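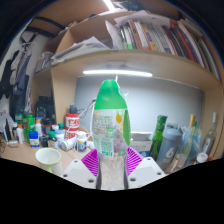 Attachment 1 -- bottle with the green top

Ticket: printer at the Pevolgate office drops off the network
Opened by: Ghazala Bajwa
Handled by: Uzma Gilani

Hello Uzma, and thank you so much for ringing me back so quickly. As I said, the upstairs printer prints perfectly well first thing, then vanishes from everybody's list by mid-morning. Turning it off and on brings it back for an hour or so, and then we're stuck again, which is a nuisance with 200 letters to go out! 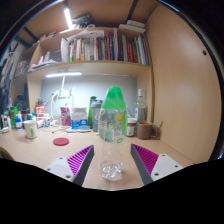
Page last changed: July 15, 2023 by Uzma Gilani

Good to talk to you, Ghazala. I had a look from my end and the printer was asking for a new address every hour, then losing an argument with Mebrat's laptop, which had been given the same one by hand back in January. I've set the laptop to automatic and reserved an address ending in 100 for the printer. Could you print a test page, leave everything switched on over lunch and try again after?

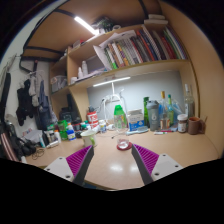

If it does drop off again, please don't restart it straight away -- hold down the Info button first and send me whatever comes out, even if it looks like gibberish. Shazia has the spare cable too, should we need it. I'll keep the ticket open until you've had a full day of printing without any bother.

Status: waiting for customer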